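Call for participants: regional sports viewing panel, Verley market

Fliltari is recruiting 2,000 households in the Verley market for a television audience measurement panel. The panel produces viewing figures for live sport carried by local stations, with emphasis on broadcasts that start before noon or run past their scheduled end. Enrollment opens in July and closes when the household quota is filled.

What the panel measures

Each enrolled household receives one meter per television set, up to four sets. The meter detects audio codes embedded in the broadcast signal and logs the channel, the start and end of each tuning session, and the delay if the program was recorded. It does not record conversation or store room audio. Data is sent overnight over the home internet connection. A session counts toward a program's rating only if the set stays on the channel for at least 60 seconds.

Household members also register their presence with a small button unit – one button per person, plus one for guests. The unit prompts for confirmation every 90 minutes while a set is on. Missed prompts are marked as unconfirmed and are left out of the person-level figures, but the household figure is kept.
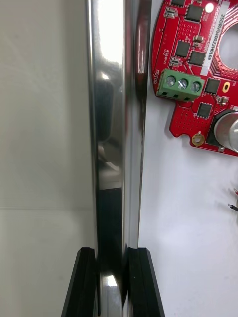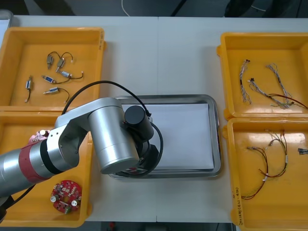 Who can take part

The person applying must be 18 or older and must be the owner or leaseholder of the home. The home must have at least one working television that receives local stations by antenna, cable, satellite or a streaming bundle. There is no requirement to follow any sport. Households that never watch golf, baseball or racing are needed as much as those that do, and the quota for them usually fills last.

The following are not eligible:

Homes where any member works for a broadcaster, a sports league, an advertising agency or a ratings firm.
Homes already enrolled in another audience panel.
Homes that will be empty for more than four weeks in a row during the measurement period.
Dormitories, hotels and other group quarters.

Time and payment

The measurement period is six months. Installation takes one visit, and an adult member of the household must be present. Payment is $100 after the meters have returned valid data for the first full month, and a second payment of $100 at the end of the period. A month is valid if data is received on at least 25 days. Power or internet outages reported within 48 hours are not counted against the household.

Participants may leave at any time. The second payment is not made on early withdrawal. Meters remain the property of Fliltari and must be returned in the prepaid box.

Data handling

Viewing records are stored under a household number. Names and addresses are kept in a separate system and are deleted 12 months after the panel ends. Stations and advertisers receive totals only.

How to apply

Complete the screening form on the Fliltari panel page. It asks for zip code, number of people in the home, their ages, and the number and type of television sets. Applicants who pass screening will be contacted by phone between 9 a.m. and 7 p.m. to set an installation time. Applications from the north side of the market are reviewed first – that area is currently short of one-person households.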